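Workshop Notebook, Prolstead Recreation Center
Entry for March - ceramics, woodshop and gymnasium floor

Opened the workshop at 7:40 a.m. The ceramics room was at 61 degrees and the heat was slow to come up. The kiln log from the previous entry shows the bisque load reached cone 04 and shut off on the sitter. The load was unpacked before the morning class. Two mugs had cracked handles and one tile had split along the back. All three are on the lower shelf with a tag, and the instructor for the youth ceramics class has been asked to tell the families before the next session.

Kiln shelf number three has a chip at one corner and has lost a good deal of its kiln wash on the same side. It was scraped and given two coats of fresh wash. It is to stay out of use until dry through, and should go at the top of the next load with nothing glazed on the bare corner. The spare thermocouple from Muriithi has been received and placed in the gray parts drawer. It has not been fitted. The present one reads high against the witness cones, though within what the kiln manual allows.

Glaze test, clear over white slip. 2000 grams dry mixed for the small bucket, sieved twice. The first set of tiles came out cloudy where the coat was thick, mostly along the bottom edge where the glaze had run and gathered. The second set, dipped for a shorter count, was better. The specific gravity was on the high side before water was added and was not written down at the time, so the first set cannot be compared properly with anything later. Staff mixing glaze are to record the gravity before dipping and again after any water goes in.

The woodshop was closed to the public until noon for the blade change on the band saw. The old blade had a kink near the weld and was leaving a step in the cut every turn. The new blade was tensioned, tracked by hand and then run for several minutes with the guard down. It wandered slightly toward the front of the wheel and was corrected. Both guides were reset. The lower one was full of packed dust and took longer than the rest of the job. The dust port on that machine should be cleared at each monthly check, and the check sheet has been amended to say so.

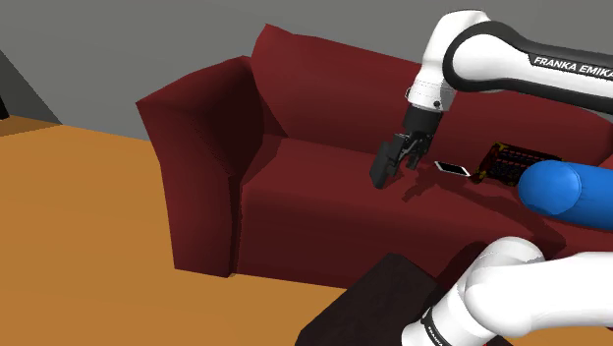
Page last changed: March, 4:15 p.m.

Gymnasium floor. The finish sample panels supplied by Drarnoria were compared in the afternoon. There are 6 panels, all maple, each with a different number of coats and a different drying time between them. They were laid along the baseline under the east lights and checked with a rubber-soled shoe, a damp cloth and a basketball. Panel 2 felt slick under the shoe after wiping. Panel 5 marked easily and the mark did not rub out with the dry cloth. Panels 3 and 4 were close enough that no choice could be made between them on grip alone. Panel 3 had the lower shine, and the basketball league has complained of glare in the past.

The method was not strict. The shoe was pulled by hand with a luggage scale, and the pull was not even from one person to the next. The readings are kept on the loose sheet in the back pocket of this book and should be treated as a rough order only. A second round is to be done with one person pulling throughout, on a clean floor, before any recommendation goes to the park district office.

The court hour meter stood at 1081 at closing. The present finish was put down when the meter was reset, and the supplier's sheet calls for a screen and recoat at 2000. Wear at the two free throw lines is ahead of the rest of the court, and the boards by the north door show gray at the joints where wet shoes come in. A longer mat has been requested for that door. Until it arrives the short mats from the lobby are to be laid end to end on rainy days and taken up before evening volleyball.

Loan items. The slab roller went to the Gruscombe center for their spring pottery course, with both canvas sheets and the thickness boards. The crank handle was loose on its shaft and was tightened before loading. Gruscombe staff have been told that the roller is to be moved by the frame and never by the table edge. Their wheel with the noisy bearing came back in exchange. On the bench it made a dry grinding sound at low speed and a lighter one at high speed. The bearing was pulled and the grease was brown and stiff. A replacement is on order.

Supplies low at closing: kiln wash, medium sponges, 120 grit belts, masking tape, blue towels. The order form is clipped inside the cover. Clay is adequate for the youth class but will not cover the adult evening class if enrollment goes above the posted limit.

Still open
Thermocouple to be fitted and checked against cones
Second round on floor panels 3 and 4
Bearing for the Gruscombe wheel
Shelf three back into service once dry
Label the new glaze bucket with the mix and the gravity

Workshop locked at 9:30 p.m. Kiln off at the wall, compressor drained, dust bins emptied.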